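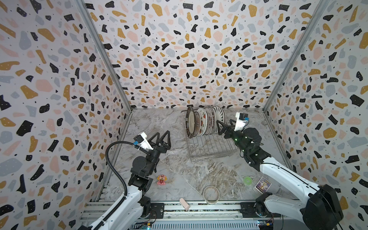
Dish rack, marble-look surface, terrazzo-style walls

Re: [grorham-kitchens] Small kitchens, big patterns

> Would you put a loud pattern on every wall? Mine is tiny
> and I'm scared it'll feel like a closet.

Do it! I papered my galley in May and I still grin every time I put the kettle on. Buy one extra roll, though - matching the repeat in the corners eats up more than you'd think.

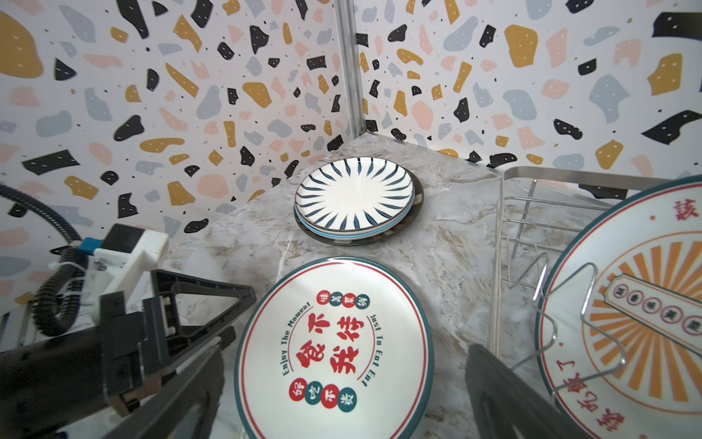 I went with Gretomska paste and it gave me plenty of time to slide things around. The whole job came to 366 dollars, brushes and all. Start behind the door, where a crooked first strip won't bother you - and please post how it goes!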